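Broltelau 작업 노트
7월, 금요일, 오전 9시 반부터

어제 Gimley 쪽에서 보낸 보고서 초안을 다시 읽었다. 외국 정부나 무장단체를 상대로 한 민사 손해배상 판결이 "실질적 억지 효과를 갖는다"는 문장이 요약 첫 단락에 그대로 남아 있다. 지난번 회의 때 Lorna가 빼자고 했고 다들 고개를 끄덕였는데 왜 아직 있는지 모르겠다. 본문 어디에도 억지 효과를 측정한 부분이 없다. 배상액을 더해 놓은 표가 있을 뿐이다. 선고된 금액의 합계는 선고된 금액의 합계다. 누가 한 푼이라도 냈는지는 다른 열에 적혀 있어야 하는데 그 열은 절반이 비어 있다.

우리가 하기로 한 일부터 다시 적어 둔다. 자꾸 흐려진다.
- 판결문과 사건 일람에서 당사자, 관할 근거, 송달 방식, 책임 인정 여부, 배상액, 항소 결과, 집행 신청 여부를 뽑는다.
- 집행은 신청, 압류, 지급을 따로 적는다. "집행됨" 한 칸으로 뭉개지 않는다.
- 정치적 해석은 코딩지에 쓰지 않는다. 쓰고 싶으면 비고란도 말고 각자 공책에.

받은 문서는 모두 2000건이고 그중 판결로 볼 수 있는 것이 500건이다. 나머지는 기일 변경, 대리인 교체, 번역본 제출 같은 것들. Arnel은 나머지도 쓸모가 있다고 하는데(송달이 몇 번 실패했는지 알 수 있으니까) 그건 맞는 말 같다. 다만 지금 손을 대면 가을까지 아무것도 못 낸다.

코딩 일치도

Charito와 내가 판결 200건을 따로 코딩했다. "책임 인정 여부" 항목에서 일치한 것이 156건. 78퍼센트다. Gimley 담당자는 이 숫자를 보고 양호하다고 답장했다. 무엇에 비해 양호한지는 안 썼다. 결석판결이 많은 표본에서는 두 사람이 아무 생각 없이 "인정"을 찍어도 꽤 맞는다. 우연 일치를 빼고 다시 계산하면 얼마나 내려갈지, 솔직히 기대가 안 된다. Milagros에게 계산을 맡겼고 스크립트는 공용 폴더에 있다.

어긋난 건들을 훑어보니 이유가 한두 가지로 몰린다.

첫째, 결석판결. 피고가 아예 안 나온 사건을 나는 "인정"으로, Charito는 "미심리"로 적었다. 코딩 지침에는 두 쪽 다 가능하게 쓰여 있다. 지침을 쓴 사람이 나라서 할 말이 없다. 그런데 결석판결이라도 법원이 증거를 따로 살펴본 경우가 있고, 그냥 원고 주장을 옮겨 적은 듯한 경우도 있다. 언론에서는 둘 다 "법원이 책임을 인정했다"로 나간다. 우리까지 그렇게 하면 이 작업을 할 까닭이 없다.

둘째, 배심 평결과 그 뒤의 판결. 평결일 기준으로 적힌 사건은 나중에 관할 문제로 뒤집혀도 표에서는 계속 "인정"이다. Uson 사건이 딱 그렇다. 평결은 크게 보도됐고 항소심에서 인적 관할이 없다고 했다. 우리 표에는 첫 줄만 들어가 있었다. Charito가 찾아냈다. 내가 코딩한 건이라 좀 부끄럽다.

셋째는 잘 모르겠다. 같은 문장을 읽고 서로 다르게 적은 건들인데, 아마 피곤해서일 것이다. 오후 늦게 한 묶음에 몰려 있다.

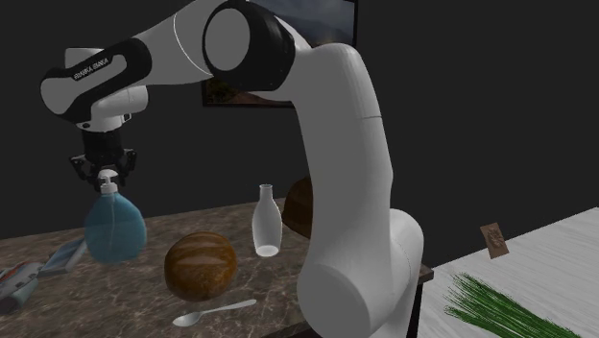
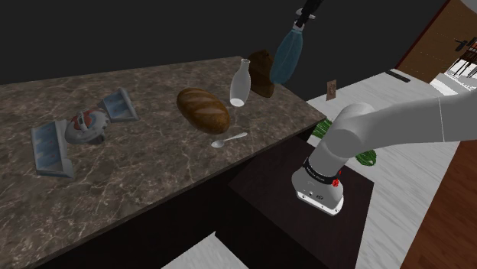
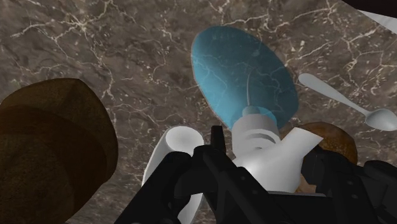

마지막 수정: 7월, 금요일 오후 5시 40분

배상액 열에 대하여

법에 따라 배로 늘어나는 금액을 어디까지 배상액으로 볼 것인가. 보고서 초안은 늘어난 뒤의 금액을 쓴다. 제목에 넣기에는 그쪽이 좋겠지. 나는 배심이 정한 금액과 법정 가중 뒤의 금액을 나란히 적자는 쪽이고 Adjoa도 같은 의견이다. 기사마다 같은 사건의 액수가 다르게 나오는 것도 대개 이 때문이라고 Adjoa는 본다. 그럴듯하지만 확인한 것은 아니다. 기사 쪽은 아직 한 건도 체계적으로 대조하지 않았으니 "대개"라는 말은 빼고 써야 한다.

Jacobs 자료집과 맞춰 보기

Jacobs 자료집은 다들 기준처럼 인용하는데 오늘 처음으로 원문과 하나씩 대조해 봤다. 병합된 사건이 따로따로 들어간 것이 있고, 원고가 여럿인 사건은 원고별로 줄이 나뉜 것도 있고 안 나뉜 것도 있다. 규칙이 있는지 머리말을 두 번 읽었다. 없다. 이걸로 "해마다 소송이 늘고 있다"는 그래프를 그린 글을 나도 예전에 인용한 적이 있다. 늘었을 수도 있다. 병합 사건을 쪼개 세기 시작한 해부터 선이 올라갔을 수도 있다. 지금으로서는 둘을 가를 방법이 없다.

Arnel 의견: 그래도 공개된 자료 중에는 제일 낫다.
내 의견: 제일 낫다는 것과 쓸 만하다는 것은 따로 따질 일이다. 일단 사건번호 대조용으로만 쓴다. 건수는 인용 금지.

Lorna와 통화 (점심 직후)

Lorna는 내가 너무 의심만 한다고 했다. 원고들에게는 판결 자체가 의미가 있고, 돈을 받았는지만 따지면 그 사람들이 왜 몇 년씩 법정에 나갔는지를 놓친다는 얘기다. 이건 반박하지 못했다. 유족 진술이 기록으로 남는 것, 내부 문서가 증거개시로 나오는 것은 우리 표에 칸이 없다. 칸을 만들 수 있을까? "증거개시로 공개된 문서 있음/없음/불명" 정도는 가능할 것 같다. 진술의 의미까지 코드로 만들겠다고 하면 그때는 내가 말리겠다.

다만 Lorna도 억지 효과 문장에는 반대다. 의미가 있다는 것과 다음 공격을 막는다는 것은 서로 다른 주장이고, 뒤의 것은 증거를 가져와야 한다. 피고 쪽 변호인들이 흔히 하는 "외교를 망친다"는 주장도 마찬가지다. 초안 뒷부분에는 그 주장이 각주 하나 달고 사실처럼 들어가 있는데, 각주를 따라가 보면 변론서다. 한쪽 당사자의 변론서를 근거로 쓰려면 본문에서 그렇다고 밝혀야 한다. 원고 쪽 보도자료도 똑같이. 양쪽에 같은 잣대를 대는지 Milagros가 각주를 전부 훑기로 했다.

송달 문제, 메모만

외국에 있는 피고에게 소장을 어떻게 전달했는지 적는 칸에 "외교 경로"가 유난히 많다. 원문을 열어 보면 외교 경로를 신청했다는 것인지 완료했다는 것인지 분명하지 않은 것이 섞여 있다. 초기 코딩 때 내가 둘을 같은 값으로 처리한 것 같다. 같다고만 써 두고, 이건 처음부터 다시 봐야 안다. 하기 싫다.

번역본으로만 받은 판결도 문제다. "책임이 있다"와 "책임을 질 수 있다"가 같은 번역자 손에서 왔다 갔다 한다. 원문을 구하지 못한 것은 신뢰도 "낮음"으로 표시하고 집계에서 빼자고 제안할 생각. Adjoa는 빼지 말고 따로 보여 주자고 할 것이다. 그편이 나을지도 모르겠다.

할 일
- 코딩 지침의 결석판결 항목 다시 쓰기. 증거 심사가 있었는지를 별도 칸으로. (나)
- 평결일, 판결일, 항소 결정일 칸 분리. Uson부터 고칠 것. (Charito)
- 우연 일치 보정한 수치. 나쁘게 나와도 그대로 공유. (Milagros)
- Gimley에 억지 효과 문장 삭제 요청, 이번에는 서면으로. (Lorna)
- 기사에 나온 액수 대조는 표본을 먼저 정하고 시작. 눈에 띄는 것부터 고르지 말 것. (Adjoa)
- 송달 칸 재검토. (Arnel이 반, 내가 반)

덧붙임. 일치하지 않은 건을 다시 합의할 때 지난번처럼 목소리 큰 사람 쪽으로 정하지 말자. 그 목소리 큰 사람이 나였다. 합의 전 값은 지우지 말고 남겨 둔다. 보정 수치가 나오기 전에는 78이라는 숫자를 밖에 내보내지 않는다. 이미 Gimley 슬라이드에 들어갔다는 얘기를 Arnel이 방금 했다. 확인해 볼 것.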